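The first story I ever sent to Menura came back with a coffee ring on page two and a note from Tadhg Geraghty that said, "Start where the dog goes missing." I was furious for a whole evening. Then I cut 300 words and started where the dog goes missing, and they ran it in March.

That's pretty much how the magazine works, even now that it's grown out of Tadhg's spare room in Dakow and taken on a youth anthology, Ninditora, on the side. Young writers send in pieces, and somebody writes back. By hand! Last year there were 1392 submissions, and Ultan Ní Bhriain has the ink-stained cuffs to prove it.

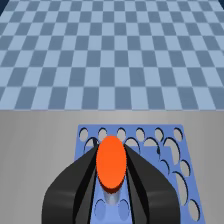

An orange disc held up over a blue perforated plate, in a computer-rendered scene.

I sat in on the evening workshop while I was in town. It's supposed to finish at eight, but at twenty past they were still arguing over whether a ghost can be a first-person narrator (I say yes, obviously). One girl, Mai, read 3 pages about her grandmother's bus route, very fast, without looking up once, and when she got to the end the room went quiet in the good way.

Ultan picked 40 pieces for the new anthology and says the hard part was the letters to everyone else. Mai's bus story is in it, near the back, with a new first line. Tadhg wanted the old one. They're still bickering about it.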